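Protecting a wooden table top with a green mat – worth it?

Posted by Lovely Lumanlan
Saturday, March 31, 2018

Hi all! I've got a long wooden table in my craft room that came from my uncle, and I'd love to stop ruining it. I make felt balls and little covered ones with netting over the top, so there's always glue and dye and a bowl of something on the go. I'm thinking of laying a flat green mat over the middle and leaving the wood showing down both sides, because the wood is the whole reason I kept the thing. My sister says green will make it look like a pool table. The mat I priced was 115 dollars from Celura, which made me gulp a bit.

Does anybody work on green all day? Does it bother your eyes? And do I need to stick it down?

Rogelio Umali
Member, 543 posts

I've been on green for years and wouldn't go back. My old surface was white and I got a headache by lunchtime, especially in July when the sun comes straight in.

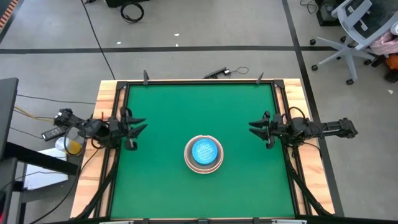
Color is the part I'd think about most, and I mean the color of your stuff as well as the mat. I lose pale things on a pale surface all the time. A bright blue ball in a bowl with a pinkish-beige rim is easy to spot on green, even from the other end of the room, and the light wood down the sides goes nicely with it too. If you use a lot of green felt, though, get gray – you'll spend half your life patting the table looking for bits.

As for sticking it down, please don't glue it! I used double-sided tape on my first one and it took the finish off in strips. A heavy mat mostly stays put by itself. Mine only creeps if I lean on it hard, and then I just shove it back. Lift it once in a while and wipe underneath, grit gets in there and scratches.

115 sounds high to me but I haven't bought one lately. Mine was a Trovis and I cut it down with a craft knife and a metal ruler. Go slowly, do 2 light passes and let it lie flat overnight before you trim the last edge.

Oh, and keep one bowl that lives on the mat. I like a plain cream one, you can tell at a glance if there's anything in it.

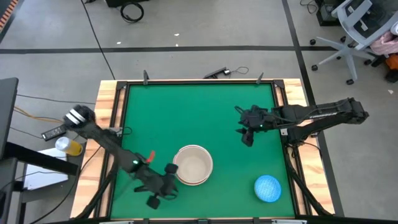

Berari
New member, 10 posts

pool table lol. your sister is right but who cares, I'd get the green. we had a cheap one and it curled up at the corners so maybe spend the money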